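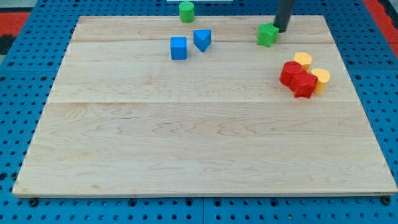 Pale wood, wavy grain, and the blocks up at the far end.

I have wanted to write about this board for weeks, and every time I sat down to do it I ended up just looking at the grain instead! It's glued up from planks, and if you follow the long seam across you'll see how the figure ripples along on either side, like sand when the tide has gone out. I found the wood at a yard in Tanville, paid 30 dollars, and felt terribly pleased with myself all the way home.

The blocks came from Llinos, who was clearing out her playroom (her youngest is 8 now and only wants to talk about bikes). I'm fondest of the green cylinder, though the blue cube looks awfully handsome against the pale wood. Huw thinks I should oil the board. I'm nervous it'll go yellow, and I do love that creamy color, so I've put a dab of oil on an offcut and left it on the windowsill until Tuesday. If any of you have oiled a light wood and liked it afterward, please leave me a comment and tell me what you used.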